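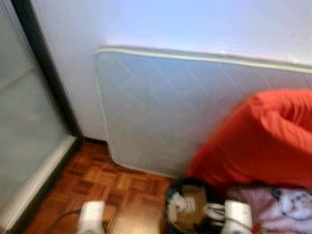 # 9 Squad Registration and the Transfer Period

A footballer under contract is not, for that reason alone, able to play. The contract settles what the club pays and what the player owes in return. Registration is a separate act, carried out by the league or national association, and it decides whether the player may appear in a competitive match. A club can hold a valid contract with a player it cannot field, and many do so for several weeks of each year.

This chapter deals with registration. Wages, bonuses and image rights were treated in Chapter 8 and are mentioned here only where a registration rule depends on them.

## 9.1 Terms used in this chapter

**Registering body.** The organisation that keeps the list of eligible players.

**Releasing club.** The club whose registration of the player is to be cancelled.

**Engaging club.** The club seeking the new registration.

**Transfer period.** The dates between which the registering body will accept an application. It is often called the window. Both expressions are used below, with the same meaning.

**Free player.** A player whose last contract has ended and whose registration has lapsed. Some competitions allow a free player to be registered after the period has closed. The rules of the competition should be checked in each case, as practice differs even between divisions of the same league.

## 9.2 A worked case

The case used throughout the chapter concerns a midfielder, Miłosz Ostrowski, who moved from Zenik to Baselex in February 2020. The two clubs belonged to different associations, so an international clearance was needed as well as the ordinary application.

Terms were agreed between the two clubs nine days before the period closed. The player passed a medical examination and signed for two seasons. The secretary of Baselex, Marianna Sadowski, then sent the application to the registering body with the contract, proof of identity and a signed statement on third-party interests. The statement carried the signature of the player's agent, Eduard Lukáč, in the space meant for the player. The application was returned.

A corrected form was lodged with 94 minutes of the period remaining. Clearance from the other association arrived after the deadline. The registering body accepted the registration on the ground that its own rule referred to the time of the application and was silent on the time of clearance. Zalewska, a rival club in the same division, objected. The objection is considered in section 9.6.

Three points should be noted at this stage:

- The contract was valid from the date of signature and was unaffected by the returned form.
- Ostrowski could train with his new club and draw his wage, but could not be named in a match squad until the registration was confirmed.
- The fee was payable on registration. Had the registration failed, nothing would have been due to Zenik under that clause.

The third point depends on the drafting. In the agreement between Baselex and Cikard the previous November, the first instalment fell due 60 days after signature, whether or not the player was registered. The two agreements are compared in section 9.4.

## 9.3 Who may apply

The application is made by the engaging club. A player cannot apply alone, and an agent has no standing before the registering body except to receive copies of letters. Most bodies require each club to name one or more authorised officers, and an application signed by anyone else is treated as not having been made.

Where the authorised officer has left the club, the position is less clear. Some bodies accept the signature of a director. Others require a fresh notice of appointment, which takes effect on the day it is received and does not cure an earlier application.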